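Teaching the Arm by Hand: Where We Are So Far
Project report, Skilora group
2/27/21

So this is my half of the report, and Thắng is writing up the training part separately. My job was collecting the demos, meaning I sat there and drove the arm through the same pick 280 times (yes, my wrist is fine now!).

We started by grabbing the arm and pushing it around by hand. It's fun for the first ten minutes, but my own hands kept ending up in the wrist camera's view, and the joints felt sticky whenever I went slow. Khoa got the leader arm working in early February and I switched over completely. You move the small arm, the big one copies you, and your hands stay out of the way.

The TV remote was my favorite object and also the one I messed up most. It's long and skinny, so the fingers have to come down with one on each side, and if you're a little crooked you land on the buttons. I learned to line up first, stop, and only then go down.

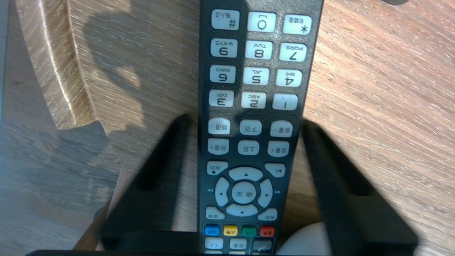 Areti wrote back on my draft that I should keep the crooked tries in the data too, as long as I fix them before closing, so the policy gets to see a recovery. I like that idea a lot, and I'm redoing 100 of the remote demos that way before we go for the full 1000.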